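Last touched Wednesday, January 17, 2024, by Li-hua Ko. Complaints go to Hoi-yan Tai, who asked for this file.

# clernby-board

Notes on writing on a small whiteboard and then getting the writing off again. The second part is harder. The board has a blue border and a surface that was once, by all accounts, white.

## What's covered

- picking up a marker and uncapping it
- scribbling (penmanship is out of scope, and you'll see why)
- wiping
- capping, which Clurnton staff regard as optional
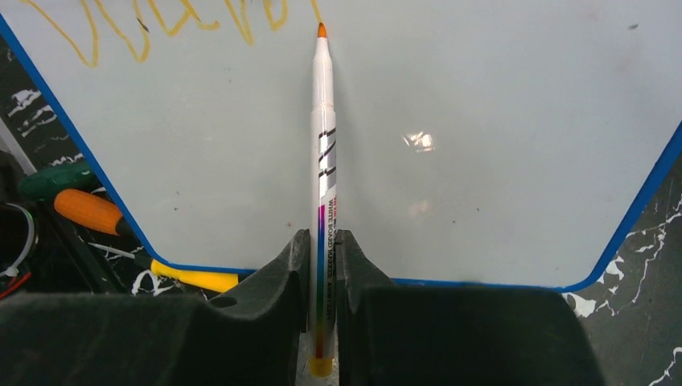 Wiping is where most of the arguments come from. A dry cloth takes off fresh ink and leaves a gray haze, and the haze builds up until somebody gives in and gets the spray. We log a board as "clean" if you can't read the old writing from a chair. Hoi-yan wanted a stricter rule. Hoi-yan is welcome to do the wiping.

## Entries

Numbering is inherited from the old Grurier list. Entry 1006 is yellow and orange ink. Entry 1007 is the same again with a different cloth. Don't renumber them; I did that in September and spent two days putting it back.

Each entry has a `notes` field of up to 8 lines. Please use fewer.

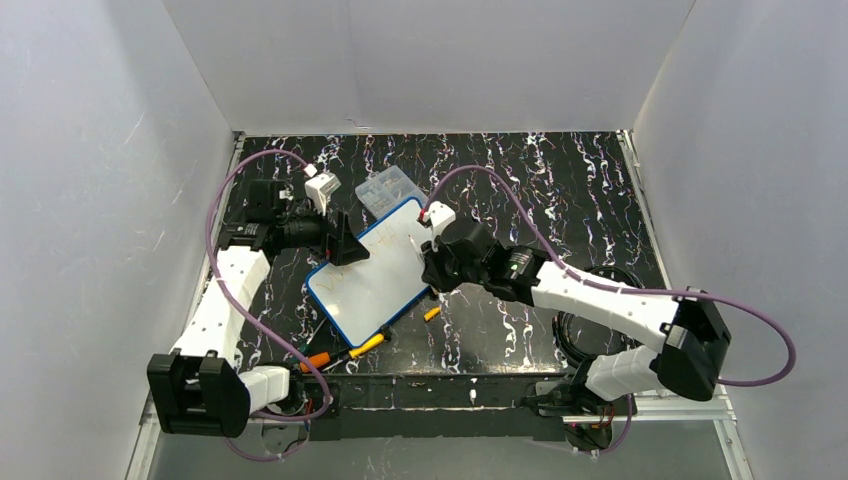 **Does the angle of the board matter?**

Only for handwriting. Log it as it lies and don't straighten it for the sake of the notes.

## Markers

Store them flat, capped, in the box. Light colors get blamed for being dried out when they're just hard to read, so try one on scrap paper before throwing it away. The `ink` field is the color of the line on the board. The color of the cap goes in `cap`, and yes, people have swapped them.

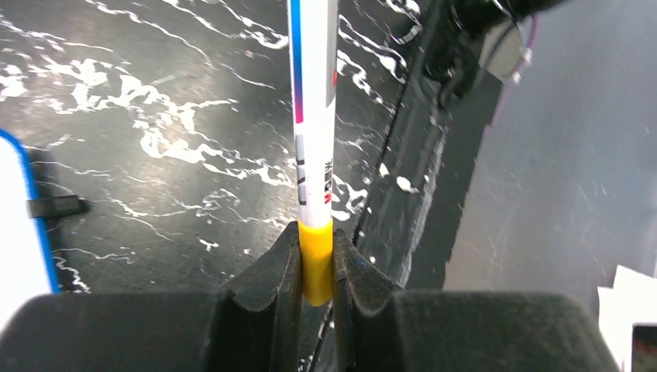

**What do I enter if the cap is missing?**

Put `none` and go look under the table. If it shows up later, leave the entry alone and add a line in `notes`.

## To do

- merge the Yu spelling fixes
- decide what "smudged" means
- new cloth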